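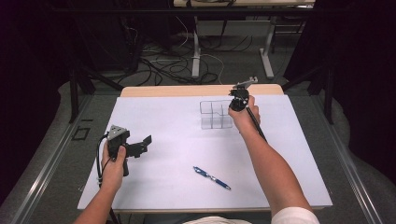
Home Modular buildings Site guides Hire Contact

How to prepare the ground for a site cabin

By Engelbert Bachmann
Updated May
Shares 51 Comments 13

A site cabin needs a level base, a clear route in and somewhere for the rainwater to go. Most delivery problems we see at Plirham come down to one of those being left until the lorry is at the gate.

1. Mark out the footprint. Use pegs and string, then measure both diagonals. If they match, the corners are square. Leave a metre clear on every side so the panels and the underside can be reached later.

2. Strip the topsoil. Take off grass and roots until you reach firm ground. Fill soft spots with crushed stone and compact them in thin layers.

3. Set the pads. Our standard 32 ft cabin sits on six concrete pads, one at each corner and one halfway along each long side. Put a long straight edge and a level across every pair. Correct small differences with steel packers — timber offcuts will crush.

4. Check the access. Walk the route with the driver's sheet in hand and look up as well as down. Overhead cables, low branches and drain covers should all be reported before you book the crane.

5. Bring in the services. Lay ducts for power and water before the cabin arrives and cap both ends. On the Berchtold units the inlet is on the left of the door; on the Vadik it is at the rear.

6. After the drop, open and close every door and window. If one sticks, the base is out of level and needs packing again before anyone moves furniture in.

Keep the packers and the delivery sheet. You will want both when the cabin is moved.

Previous: Choosing a cabin size Next: Linking two units Back to top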